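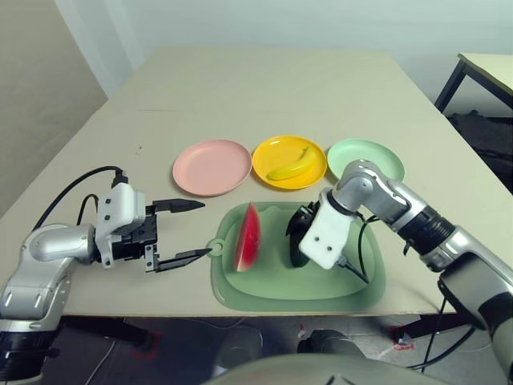

Nullpunkt der Zelle noch mal von vorn, weil ich der Korrektur aus dem Dritel-Skript nicht traue. Das Skript meldet nach jedem Lauf »ok«, auch nach dem, bei dem der rechte Arm sichtbar neben dem Sollpunkt stand. Aufbau wie gehabt, die drei Teller in einer Reihe, Schneidbrett davor an der Tischkante, Banane auf dem gelben. Wer am Aufbau etwas ändert, bitte hier eintragen, sonst vergleichen wir wieder Äpfel mit Birnen. Das Kabel am linken Greifer macht hinter dem Gehäuse einen hohen Bogen, das am rechten hängt als Schlaufe bis Richtung Brett. Mir gefällt die rechte Schlaufe nicht. Aarti meint, die Länge sei so vorgegeben, der Arm brauche sie für die volle Drehung. Kann sein. Dann soll mir jemand zeigen, wo das steht, im Ordner habe ich nur die Seite für den alten Flansch gefunden.

Versuch 1: Schlaufe mit Klettband am Unterarm gefasst, Drehung langsam von Hand durchgefahren. Bei etwa drei Vierteln spannt es. Also hat Aarti zumindest teilweise recht. Klettband ein Stück zurückgesetzt, jetzt geht die Drehung durch, aber die Schlaufe ist kaum kürzer als vorher. Gewinn fraglich. Lasse es trotzdem dran und schaue nach dem nächsten langen Lauf auf Scheuerstellen.

Versuch 2: Referenzfahrt rechts, Encoderwert der Handachse dreimal abgelesen.

- kalt, direkt nach dem Einschalten: 1.079
- nach der Mittagspause, Antriebe an: 1.079
- nach Aus- und Einschalten: 1.079

Der Encoder ist es also nicht, jedenfalls nicht an dieser Achse. Jarosław hatte auf Temperaturdrift getippt, dafür sehe ich hier gar nichts. Bleibt die Mechanik hinter dem Encoder oder die Kamera. Seine Drift-Theorie steht im Protokoll von Grurnley auch schon, dort ebenfalls ohne eine einzige Messung dazu.

Schrauben am rechten Greifergehäuse nachgezogen. Eine ließ sich noch ein gutes Stück drehen, die andere saß. Schraubensicherung war an keiner zu erkennen. Am linken Gehäuse das Gleiche kontrolliert, beide fest. Ich will daraus noch nichts ableiten, eine lose Schraube findet man immer, wenn man lange genug sucht, und danach hat sie angeblich alles erklärt.

Handkamera danach neu eingerichtet. Parameterdatei neu geschrieben, die alte liegt als Kopie daneben (Endung _vor_schraube, bitte nicht löschen, Jarosław!).

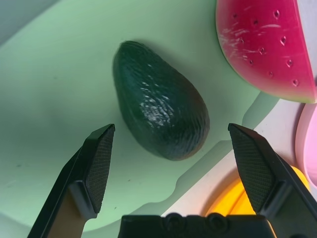 Ferkitthorpe, Juni, nachmittags

Zur Handkamera. Als Kontrolle nehme ich die Avocado auf dem Brett, anfahren, Finger weit offen, stehen bleiben, Bild ansehen. Beide Fingerspitzen müssen drauf sein, der Gegenstand davor, etwas oberhalb der Lücke. Soweit in Ordnung. Was mich stört, sind die Glanzlichter auf der Schale. Die Segmentierung zieht die Kontur gern an der hellen Stelle entlang und schneidet ein Stück Frucht weg, der Schwerpunkt wandert dann mit. Das würde einen Versatz ergeben, der nach Mechanik aussieht und keine ist. Aarti hat das vor Wochen gesagt, ich hatte es abgetan. Steht hiermit auch im Heft.

Gegenprobe mit gedimmter Lampe: 253 Anfahrten auf dieselbe Position, davon 141 nach dem Nachziehen der Schrauben und mit der neuen Parameterdatei. Der Versatz ist im zweiten Teil kleiner. Leider habe ich damit Schraube und Parameterdatei gleichzeitig geändert und kann die Wirkung nicht trennen. Selbst schuld. Muss mit der alten Datei wiederholt werden, bevor irgendwer »behoben« in die Liste schreibt.

Fingerbeläge: Die Rändelung habe ich mit der weichen Bürste gereinigt, kein Alkohol. Im Wartungsblatt von Szczepańska steht ein fester Wechselintervall für die Beläge, ohne Begründung und ohne Angabe, unter welcher Last er gelten soll. Wir greifen hier Spielzeugobst. Ich wechsle, wenn etwas rutscht, und schreibe auf, wann das war.

Noch zum Dritel-Skript: Das »ok« am Ende prüft nur, ob die Datei geschrieben wurde. Mit den Werten darin hat es nichts zu tun. Ich habe die Zeile auskommentiert und gebe stattdessen den Restfehler aus, pro Arm getrennt. Wer das wieder umstellt, soll mich vorher anrufen.

Offen:

- Wiederholung mit Datei _vor_schraube, gleiche Beleuchtung
- Schraubensicherung besorgen, mittelfest, beide Gehäuse
- Klettband rechts auf Scheuern ansehen
- Kabelvorgabe für den neuen Flansch, Aarti fragt nach
- Jarosław: Temperatur am Gelenk mitloggen, wenn er an der Drift festhält

Zelle um 17:40 abgeschaltet, beide Arme in Parkstellung, Greifer offen.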